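Limewash Your Own Wall: A First-Timer's Guide

June 18, 2021
By Aleksandra Dudek

I have limewashed every wall in my house that would hold still for it, and I still get excited when I open a new bucket. If you've been looking at those soft, cloudy walls and thinking they must be hard to do, please give it a go! The paint is thin, the brush is big, and the whole look depends on things being a bit uneven. My first wall was the back hall of our old place in Sisamthorpe, and I had never painted anything larger than a bookcase.

What limewash is

Limewash is slaked lime and water, with mineral pigment stirred in if you want color. Regular paint sits on the wall as a film. Limewash soaks into the surface and hardens there as it takes carbon dioxide back out of the air. It needs something to soak into, and bare lime plaster, brick and soft stone are all great. Drywall or an old painted wall needs a mineral primer first, the gritty kind, and you should check that the maker of your limewash says it's okay over that primer.

Test your wall by flicking some clean water at it. If the drops sink in and leave dark spots, you're good. If they run down to the baseboard, you need primer.

What you'll need

Limewash, premixed or made from lime putty
A wide block brush with long, soft bristles
A second, smaller brush for corners
Mineral primer, if your wall failed the water test
A garden sprayer or plant mister
Goggles, long sleeves and waterproof gloves
Drop cloths, and more of them than you think
A stick or paddle for stirring

Please wear the goggles. Lime is caustic and it splashes, and the worst splashes come when you're working above your head and looking up. If any gets in your eye, rinse with lots of clean running water right away and get medical help. Keep kids and pets in another room until the buckets are closed.

Getting the wall ready

Brush off dust and loose bits. Scrape anything flaky. Wash off grease with a little mild soap, rinse well and let the wall dry. Fill small holes with a lime-based filler if you can find one, since regular filler takes the color differently and you'll get little pale coins all over your wall (ask me how I know). Primer goes over the whole wall, never just the patches.

Let the primer dry overnight. I've tried to rush this and had to start again.

Mixing

Stir the bucket from the bottom, and then stir it some more. Pigment settles fast. I give mine a good turn every few minutes while I work. The mix should be like whole milk. If it's closer to cream, add a splash of water, stir and try a bit on scrap board.

If you're adding your own pigment, wet it into a paste first with warm water and let it sit before it goes in the bucket. Dry powder tossed straight in will leave streaks of strong color. Use only lime-safe pigments. Make enough for the entire job in one go, too! I mixed a lovely gray-green for my stairwell, ran short on the last stretch, and spent an evening trying to match it by eye. My friend Somkiat Meesuk came over, looked at the two buckets side by side, and told me to paint the leftover part a different color on purpose. I did, and it's still like that.

The first coat

Mist the wall lightly, just the part you can cover in the next ten minutes or so. You want it damp with no drips. Dip only the ends of the bristles, tap the brush on the inside of the bucket, and start in a top corner.

Now the fun part. Work in short crisscross strokes, like a loose X, and keep changing direction. Spread it thin. Leave a ragged, feathery edge as you go, and keep that edge wet so the next section melts into it. If you stop in the middle of a wall, you'll see a line there forever, so have your snack first.

It will look awful. The wet coat is dark and see-through and you'll be sure you bought the wrong color. Walk away. It gets lighter as it dries, often a lot lighter, and the clouds start to come up.

The second coat and maybe a third

Wait a full day, mist again, and do the same thing over. Two coats is plenty in most rooms. I go to three when the color is deep or the plaster is patchy. Each coat should be thin enough that you feel a little cheap putting it on. Thick limewash cracks and turns to powder, and there's no fix except brushing it back and starting over.
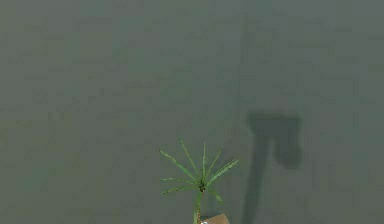
Keep the windows closed on hot or breezy days until each coat has set. Lime likes to dry slowly. In our damp March weather I can go straight from one end of a room to the other with hardly any misting, but in summer I'm spraying all the time and I start early, before the sun gets around to that side of the house.

Light makes a huge difference with this stuff, by the way. A wall that gets sun from the side will show every brush mark, and one that faces the window head-on will look calmer. Paint a big sample board, as big as you can stand to carry, and move it from wall to wall for a couple of days before you pick your color. Look at it under your lamps as well.

Touching up

Dab on a little leftover mix with a nearly dry brush and feather it out well past the mark. New touch-ups look too dark, then too light, and then they settle in. Scuffs will often rub out with a clean, soft eraser. I don't use limewash behind a stove or right beside a sink, where it would need constant wiping.

Leftover limewash keeps for months in a tub with a tight lid and a thin layer of water on top. Label it with the room and the recipe. Wash your brushes in plain water as soon as you stop, shake them out, and hang them with the bristles down.

More from the wall and floor pages

Making Lime Putty at Home
Choosing a Block Brush
The Matthorpe Kitchen: Bare Brick, Two Years On
Mineral Pigments That Get Along With Lime
Patching Old Plaster Without Fear

Contact | Copyright 2021 Aleksandra Dudek | Back to top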